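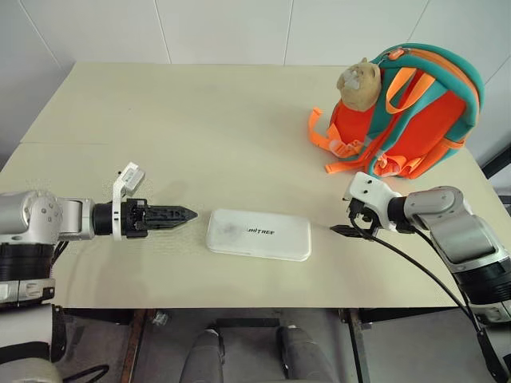

Both arms at the bench with the flat white case between the grippers and the backpack at the far right.

August
By Getsemaní Montes

Progress report to the Gatura small builds fund: two-arm packing bench, Niltovach shared workshop

This report covers the work since the mounting plan was approved. It follows the order of the work plan in our application. Spending is at the end, with one request.

Summary

The robot stands at its bench, both arms run from our own controller, and we have started trials with the first pair of objects, a flat white case and a child's backpack. The arms can bring the grippers to either end of the case on command. Lifting the case with two hands works some of the time. Putting it in the backpack has been tried only with one of us holding the bag open, and we don't count those runs. We are behind the plan by one stage. The lost time went into the right wrist and the cables, both covered below.

Bench and position of the robot

The application described a folding bench that could be put away between sessions. We dropped that early. The folding bench moved when an arm leaned on it, and a small shift at the legs was enough to spoil a run. We are using one of the workshop's fixed tables with a light beige top, set against the tiled wall. The robot stands at the front edge with its feet on the floor. Getting the distance right took two evenings. Too close and the elbows fold up against the body before the grippers reach the near edge. Too far and the arms are nearly straight at the back of the table, where they have little control left. We marked the floor for each foot and everyone who moves the robot now puts it back on the marks.

The tabletop is matte, which helps the cameras. It has a seam across part of the left side. A gripper finger that is dragged along the surface can catch there, so we have set the approach height 5 mm above the table and let the wrist come down only at the last moment. A thin mat would also solve it, but the case slides differently on a mat and we would have to start the trials again.

The tiles behind the bench caused one problem we did not expect. The case is white and the tiles are white, and from a low viewpoint the far edge of the case was lost against the wall. The head view looks down far enough that the case is seen against the tabletop, and we have used that view alone for finding the case. The wrist view is used only for the last part of the approach.

Grippers and wrist brackets

The left gripper is the one in the work plan. It is a black parallel gripper with serrated fingers that narrow to a tip. Above it is the white bracket that carries the small sensor module, angled upward. This is the third version of the bracket. In the first the module sat too low and hit the table when the wrist tipped forward. The second cleared the table but flexed, and the reading wandered during fast moves. The third has a thicker web where it meets the wrist and has held its position through all the trials so far.

The angle of the module is still a compromise. At rest it points higher than we need. With the wrist in its working position it comes down onto the object, which suits the case and will probably not suit anything tall. Viteck, who supplied the wrist fasteners and the cable, have offered to cut an adjustable version. We have asked for a drawing before agreeing to anything.

The right side is further back. The white bracket is fitted and the finger closes, but the holes in our first part were laid out from a sketch and did not match the wrist. It went on with two screws out of the pattern and turned slightly under load. We redrew it from measurements taken off the arm and made it again. The new part fits. The lesson for the rest of the build is to measure from the arm every time, including for parts that are supposed to mirror the left side.

Cables

Cables have used more hours than any other single item. On the left they loop down along the side of the arm and stay clear in every pose we have tried. On the right the cable comes off the wrist, goes over the table edge and hangs down. That is a temporary run and we don't like it. When the arm reaches across the table the cable drags on the edge, and when the arm comes back the slack can sit in front of the gripper. One run was lost when the finger closed on the cable. The cable was not damaged, but we now stop after every reach and look at it, which slows the session down a lot.

The permanent route will follow the back of the forearm and be held at two points, with a loop left at the wrist. We need a longer cable for this. It has been ordered from Viteck and is included in the spending below.

Software

Olvera is the name we gave our controller program, and it will be the name of the public repository when we open it. It reads the head and wrist views, sends joint targets to both arms and records each run. The version on the bench does the following reliably: it moves both arms to a ready pose, finds the case, brings the left gripper to the left end of the case and the right gripper to the right end, and stops short of contact. The left arm is the better of the two here. The right arm tends to stop early, and until the new bracket has been measured in again we have left a larger gap on that side on purpose.

Contact is the weak point. The case is flat with rounded corners, and a finger that arrives a little high rides up over the corner. A finger that arrives low pushes the whole case sideways. When both grippers close together the push from one side is matched by the other and the case stays put. When one is late, it slides. We changed the program so that the two arms wait for each other before closing. That gave the largest improvement of anything we did in this period.

We do not yet use the backpack's position in the program. It lies on its back in the far right part of the table, and the straps spill onto the tabletop toward the middle. The program treats the whole of that area as closed to both arms. For the next stage it will need to find the opening, and the loose orange strap ends will need to be handled or kept out of the way. We would like to leave the straps as they fall, and also leave the plush animal head on the bag. A bag with everything trimmed off would be easier to pack and would tell us less about packing a real one.

Trials

We recorded 200 two-handed approaches with the final left bracket. An approach is counted as good if both grippers stop at the ends of the case without moving it. After those we recorded 50 lifts, all with the waiting step in the program. The lifts varied a good deal from one session to the next. The later sessions were better, and the main change between them was that we had started wiping the fingers and the tabletop before each one. We have not separated that effect from the others and will do so before reporting a rate. The full run log is available to the fund on request, including the runs we stopped by hand.

Safety and sharing the space

Niltovach is a shared workshop and other members work near the bench. During powered runs one person stands at the stop button and does nothing else. We tried sharing that job with note-taking and gave it up after one session. The arms are run at reduced speed whenever a hand is over the table. There have been no injuries and no damage to workshop property. One member asked that we not run in the evening while the saw is in use, as neither party can hear the other, and we have agreed.

Spending

We have $700 of the grant unspent. The remaining planned costs are the longer right cable, material for two more brackets, and a second stop button for the far end of the bench. These fit inside that amount. We spent more than planned on fasteners, and less on the bench, as the workshop table cost us nothing.

Next period

The right cable comes first. After it is fitted we will repeat the approach trials with both arms at the same gap, then the lifts. Work on the backpack opening will go on in parallel at the desk, using recorded views, and will move to the bench once the lifts are steady. We do not plan to add new objects before then.

Request

We ask the fund to move the demonstration to the next reporting period. In the original plan it was tied to the end of this one. We could show the approach and a lift now, but the application promised a packed bag, and we would like to show that. No extra money is needed for the change. If the fund would prefer to see the bench as it stands, we can arrange a visit at any time, with a few hours' notice to have the robot on its marks and the controller running.

Getsemaní Montes
Niltovach shared workshop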